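# Taipe head camera kit: two weeks of pouring pretend contact lens solution

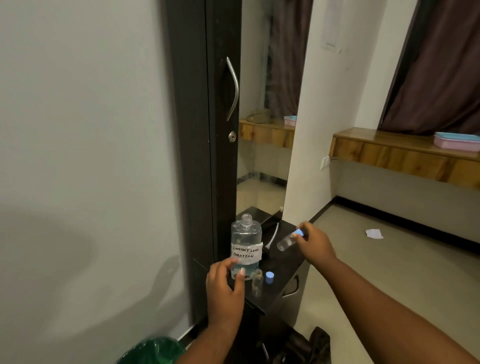

I bought the Taipe kit because Leidy Tamayo, who trains manipulation models and has strong views on other people's data, told me my old recordings were "mostly ceiling". She was being kind. There was also a good deal of knee.

So, the Taipe. You get a headband, a small camera that clips to the front of it, a battery for your back pocket, and the Karkville software, which cuts your recordings into episodes and nags you to label them. The idea is that you do ordinary fiddly jobs with your own two hands and a learning system gets to watch from roughly where your eyes are. I set it the job of filling little vials from a big bottle, which is a horrible task for a model and therefore the one everybody wants. Clear plastic, clear glass, caps the size of a fingernail. If you were designing objects to annoy a depth estimator you would stop there and go home.

## Wearing it

The headband is comfortable for 30 minutes. After that it begins to feel like a hat you lost a bet over. The clip holds its angle well, and it needs to, as you look down far more than you think when you are trying to get a cap back on a vial. My last rig sagged a little with every nod, and by lunchtime it was filming my jumper.

The view is wide. Wide enough to get both forearms and the work, and also wide enough to get the wardrobe, the mirror in the wardrobe, and whatever is in the mirror. My beige rotary telephone now appears in a training set. Consuelo Rengifo, who looked over my first batch, wanted to know if the phone was a labelled class. It is not, though I'd like to see it try.

Mirrors are a proper nuisance, by the way. The manual gives them one line ("avoid reflective surfaces"), which is no use to anyone recording in a bedroom. I ended up tagging every episode with `mirror: yes` and leaving the rest to whoever does the filtering.

## Picture quality

Good on hands, good on print. My handwritten CONTACT LENS SOLUTION label is perfectly legible, and so are my opinions on nail care. The pale blue liquid shows up nicely against dark wood. Empty glass is another matter. An uncapped vial standing on the dresser is fine in one episode and a rumour in the next, depending on the light from the window. The pale blue caps fare better, if anything too well, and can blow out to a bluish white.

## The software

Karkville splits a session wherever your hands go still. Lovely in theory. In practice I pause to think, so one refill came back as a short film called "holding vial" and a sequel called "holding vial". You can merge them by hand, and you will. Export is painless and the timestamps have been right every time I've checked.

What I do like is the discard button. Spill, swear, press it. But Leidy made me keep the spills, properly tagged, on the grounds that a model which has only seen people succeed has no idea what to do with a puddle. Annoyingly, she's right, and there is no tag for it in the default list. I added `spill` and `spill_large`.

## Against the Flallel

I borrowed a Flallel for comparison. It has a lighter band and a sharper picture, with a view so narrow that anything you reach for arrives from nowhere. For tabletop work where everything stays in front of you, have the Flallel. For anything involving a dresser, a drawer and a dropped cap, have the Taipe.

## Would I buy it again

Yes, with a softer headband. Pisville sell a padded one that fits if you file down the left-hand slot. Four stars, and the missing one goes back on when they sort out the splitting.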